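Search this site Go

3.2 How people fold

I went into the diary part of this study expecting tidy answers, and I didn't get them. Of the 1,191 entries we collected in Pledley, 64 mention folding a napkin or tissue without meaning to — mostly during long phone calls. 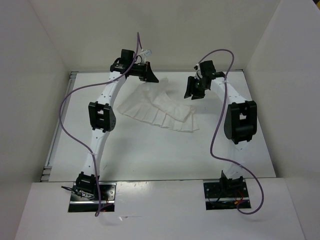
Figure 4. Crumpled tissue or paper cloth, with pleats along its lower edge.

Liesl Ortner coded the entries twice, once in March and again after we fixed the form, and her two rounds matched on all but a handful. I'd hoped for a clear split between people who pleat and people who roll. Instead, most do both, and older writers tend to say more about it!

12 shares 3 comments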